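October 30, 2026

Rain since breakfast and no reason to go out in it, so I gave the day over to the paper clips at last. I have been putting this off since February, when the big carton came home from the old shop with everything else and went straight under the stairs, and every time I reached for the vacuum I banged my shin on it and promised myself I'd see to it by the weekend. Well, I never said which weekend.

I had forgotten how pretty they are. I'd remembered them as plain office things, gray and sensible, and then I opened the flaps and it was like somebody had tipped a bag of candy into the stationery cupboard. I made a pot of tea (the Humura leaves Shaimaa gave me, which are nearly gone and which I am drinking far too slowly, out of love) and started laying the boxes out on the marble, all in a slanting line because that's the way my arm goes when I'm reaching across. Clear plastic boxes, white labels with a red band across the top, a big 3" and PAPER CLIPS in English next to the Chinese. Blue, green, yellow, red, pink and white, all jumbled together in there, and no two boxes with quite the same mix. One is nearly all blue and yellow and green, and I've decided already that I'm keeping that one for my own desk, whatever anybody says.
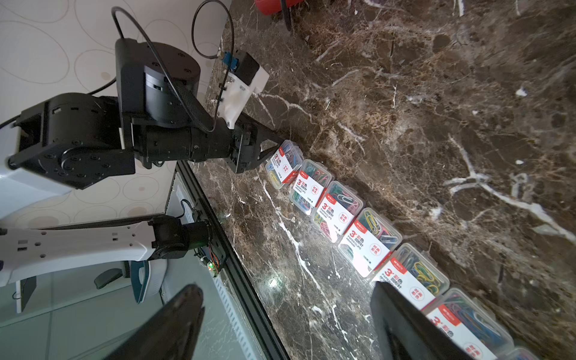

Three inches is far too long for a paper clip, according to Evelien, and all they'll do is catch on each other in the drawer and bend the corners of the good paper. She has always been a small-clip person and I have never won that argument, though I did try again over the phone, pointing out that you can't hold a whole season of choir music together with one of those little silver things from Lambrechts. She said to use a binder, then. I said a binder won't stand up on a music stand. We left it there and talked about her knee, which is better, and about the soup she is making out of the last of the leeks.

There is something very soothing about a dull job on a wet day. I wiped a few lids with a tea towel, and I thought about Mother, who kept her clips in a jam jar and made us pick them off the carpet with a magnet on a string. I must have been six. I can still feel the tug when one jumped up and stuck! I wonder where that magnet went. Probably in the same place as the good scissors and the lid of the blue casserole.

Of course the question is where they are all going to live. The drawer by the stove is full of string and candle ends, and the desk upstairs has Meirion's maps all over it, which I've been told not to touch until he has finished planning the Vinden walk (19 miles, at our age, and he says it as if it were a stroll to the mailbox). So I tried a few of them up against the wall at the back of the counter, end to end, with their little latch tabs on top, and stood back, and I must say I liked it. The dark stone sets them off. With all those pale veins running through it, it can look gloomy on a day like today, and a bit of color along the bottom does it no end of good.

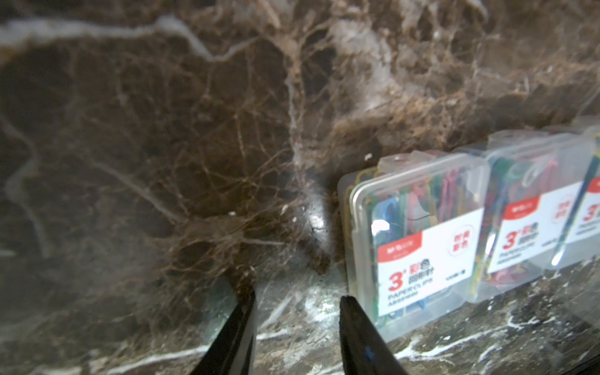
Do we need this many paper clips in one house? We need a single box, maybe two if I go on copying music for the altos, and the rest should go to people who'll use them.

So I made a list on the back of the Plulia catalog. Some for Aoife's classroom, where they'll be made into necklaces by lunchtime. A box for Takeshi, who sorts his receipts by color and will be delighted. One for Evelien, slipped into her coat pocket when she comes, and I shan't say a word about it.

Then it was nearly dark and I hadn't thought about supper, so we had eggs. Meirion came down for his and asked whether he could have a few of the red ones for his maps. I gave him a handful. Must remember to ring Shaimaa tomorrow about the tea, and to look for that magnet.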